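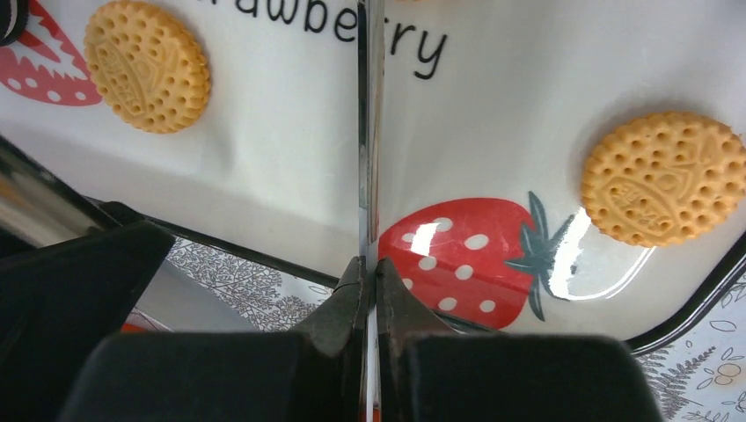

Amber Rowbotham wrote under the lemon cookie review that strawberry is the flavor to be suspicious of, that every one she has bought tasted like lip balm, and that she would want to hear from someone who had finished a whole pack before she spent money on another one.

I have now finished three packs of the Lamero strawberry cookies, with some help, so I can answer that.

I bought them at Hulme, the grocery on the corner of my street, where they sit on the same shelf as the tea. The store had the strawberry and the vanilla. I have reviewed the vanilla before and my opinion of it hasn't changed: fine, a little dull, good with coffee. The strawberry costs the same.

The cookie

It's a sandwich cookie. Two round, plain golden cookies with a ring of small holes near the rim and a crown-like stamp in the middle, the same as the ones printed on the pack next to the strawberries. Between them is a layer of pink filling.

The cookie part is the best thing about it. It's dry and crisp, on the buttery side without being greasy, and it has enough salt that you notice it. If Lamero sold the plain cookie by itself I would buy it ahead of this. It snaps clean when you bite and the filling doesn't shoot out the back, a problem with the Meruleo ones I reviewed in the spring.

The cookies are smaller than the drawing in my head. They always are with this kind. One is two bites for an adult. My daughter takes hers apart and eats the halves separately, and she reports that they come apart easily if you twist. If you pull straight up, one side breaks.

The filling

Now the part Amber was asking about. It does not taste like lip balm. It doesn't taste like a fresh strawberry either, and I don't think any shelf cookie does. The closest thing I can compare it to is the strawberry part of a block of three-flavor ice cream after it has melted. Sweet first, then milky, then a small sour note at the end that I liked and wished there was more of.

The smell is stronger than the taste. When you first open the pack it's a lot, and I thought I was going to dislike them. Give it a few minutes on a plate. By the second pack I had stopped noticing.

The texture is a little grainy. You can feel the sugar if you eat the filling alone. With the cookie around it you mostly can't. There are no seeds or fruit pieces.

The amount of filling varied. In the first pack it was even, right out to the holes. In the second, a few of the cookies had it all pushed to one side, so that half the cookie was dry and the other half was too sweet. The third pack was fine again. I'd call that normal for the price, though the Provmont strawberry, which costs more, has never done it to me.

Sweetness and portion

Two cookies come to 92 calories according to the panel. That's lower than I expected. Sugar is the higher number and you can taste it. I like sweet things and I stop at three. My husband doesn't much like sweet things and he stops at one, then goes back an hour later for another one, so make of that what you want.

With black tea they're good. With coffee I thought the strawberry and the coffee fought each other, and I'd get the vanilla for that. With cold milk they are very good, and this is probably who they're meant for. They hold up in milk for a slow count of three and then the bottom half goes. Dunk fast.

The pack

I have some complaints here. The print is cheerful and easy to pick out on a shelf: white background, big red strawberries, and the flavor in black lettering that looks handwritten. It's glossy, which is nice until you try to read the small print under a kitchen light. I had to tilt it back and forth to find the allergy information. The list has wheat, milk and soy on it, and says the plant handles nuts.

There's no way to close it again. Once it's open it's open. I've said this about other Lamero products and I'll keep saying it until they put a sticker on the flap or something. I moved the second pack to a jar with a rubber seal and left the third pack as it was, folded over with a clip, to compare.

The jar ones were still crisp after 13 days, when we ran out. The clip ones were a bit soft by the weekend. Still edible, and my daughter liked them better that way, but the salt and the snap had gone and then there isn't much left besides sugar. So plan on a jar, or plan on eating the pack within a couple of days of opening it. In July, when my kitchen gets hot, I'd put the jar in a lower cabinet away from the stove. I left a plate of them near the window one afternoon and the filling went shiny and slid.

Breakage was low. I carried an unopened pack home at the bottom of a bag with cans on top, and two cookies were cracked. I've had worse from packs that rode home by themselves on the passenger seat.

Baking with them

I tried them crushed for a cheesecake base, filling and all, since a reader had asked me to do this with the vanilla ones. It worked. You need less butter than with graham crackers, as the filling does some of the binding. I used 17 cookies for a small springform pan and a tablespoon and a half of melted butter. Chill it before the cheese goes in or it will lift at the edges. The base comes out a grayish pink, and the color doesn't improve in the oven. Put some real berries on top and no one will look at the bottom.

They're also fine broken over plain yogurt. Don't do it ahead. I packed a jar of it for lunch on Wednesday and by noon the pieces had turned to paste.

Compared with the others

The Provmont strawberry has a better filling. It's more sour and tastes more of fruit, and there's less of it. The cookie is worse, pale and a bit like cardboard. If you take your sandwich cookies apart and only care about the middle, get Provmont.

The Meruleo is the one I think Amber may have had. It's very perfumed and the filling is waxy. I didn't finish the pack.

The Lamero sits between them on filling and ahead of both on the cookie. It's also the cheapest, at least at my store, and the one I can get without driving anywhere.

Would I buy them again

Yes, for the cheesecake base and for the kid. For myself I'd go back to the lemon. If you already know you don't like strawberry flavoring in anything, these won't change your mind, and the smell when you open the pack will annoy you. If you're on the fence, one pack with a glass of milk is a cheap way to find out.

Good: crisp salty cookie, low breakage, price.
Less good: uneven filling in one pack, strong smell on opening, no way to reseal.

Next up is the ginger, if Hulme gets it back in. They've been out of it each time I've gone.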